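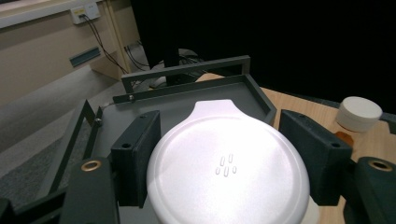 **Friday, September, royal gossip batch, second pass**

Started 9:15. Picked up where I left off with the Plerell stories. Same question as last time: when a celebrity site says "a palace source", how often can we find anything underneath it?

Sample is 50 stories from the Plerell feed, all tagged Royals, all quoting at least one unnamed person. I read each one in full this time. Last week I was skimming the top half and I don't trust those codes, so I've thrown them out. Old sheet is still in the folder with OLD in the name. Please don't merge it again.

**Coding**

- A: quote traces to an earlier outlet that says it spoke to someone
- B: quote traces to an earlier outlet that doesn't claim that
- C: quote traces to a satire page
- D: can't trace it

Results after the second pass: A 6, B 17, the rest split between C and D. I'm not writing down the C/D split yet. I changed my mind on several of them before lunch and would probably change it again if I looked now.

I don't love A either. All it means is that someone, somewhere up the chain, says they had a conversation. We have no way of checking that from here. If this gets written up, A can't be called "verified" or anything near it. "Attributed" at the most.

**The Christmas card one**

Row 31, the story where the duke is supposed to have sent back his cousin's Christmas card unopened. Plerell has it as news. Latoleo had it two days before with almost the same quote ("he didn't even shake it to see if there was money in it"). Latoleo is a humour site. It says so in the footer, in grey on slightly lighter grey, and the footer doesn't load on my phone at all until you've scrolled past the ads.

So that looks like a clean C. My problem is that the Latoleo version links out to a third page, now dead, and the cached copy is only the headline. Could be that Latoleo was spoofing a real gossip item and Plerell took the spoof. Could be that the dead page was a spoof too. I've left it as C with a question mark. I know we said no question marks.

The quote grew as it moved, which I've now seen often enough to stop being surprised by. Insider becomes senior insider. "Cross" becomes "furious" becomes "livid". Somebody's aunt turns into a courtier. I have not seen one go the other way, although I wasn't looking for it and it isn't in the coding sheet, so that's an impression and worth what those are usually worth.

**Nemow**

Ran the full set through Nemow over lunch, mostly because we've paid for it until the end of the term. The pitch is that it scores satire from the text alone. It wants 700 characters minimum, and a fair chunk of gossip items are shorter than that, so those came back blank.

For the ones it did score:

- It flagged swearing as satire. Every time, as far as I can tell.
- It rated the card story as "likely factual". The Plerell copy has the swearing taken out. Put one rude word back in and it went to "likely satire". Same story, same fake insider.
- It was very sure about a straight report on a hospital opening being a joke. I suspect the hat paragraph.

The brochure says it was "tuned on humour from six English-speaking markets". I'd like to know which six, and what tuned means. Sent them an email. The last one got me a newsletter.

I don't think we should report Nemow scores at all, even as a side column. People will read the column.

**Hafþórsson report**

Read the Hafþórsson report on gossip readers properly, all the way to the back. This is the one everybody passes around for the line that readers "know perfectly well" which palace stories are made up. The question they asked was whether people *felt* they could tell. They didn't test whether they could. Maybe readers can! I'd half like it to be true. The report doesn't show it and we should stop citing it as if it does, including in our own draft, page two, my paragraph.

**Loose ends**

- Row 12 and row 40 are the same story with a different corgi. Keep both? The rule says separate URLs count separately. I think it's a bad rule, but changing it after seeing the data is worse.
- Still need a second coder for B and D. I've read these too many times and everything has started to sound like a joke, including the hospital.
- "Friend of the couple": does that count as a palace source? I've been saying yes. Nothing in the sheet backs me up.
- Save page copies BEFORE coding. Lost one today, it went to a 404 between coffee and noon.
- Spreadsheet colours mean nothing, I was just bored.

Stopped 4:40. C/D split on the next pass, with the labels hidden and the rows shuffled.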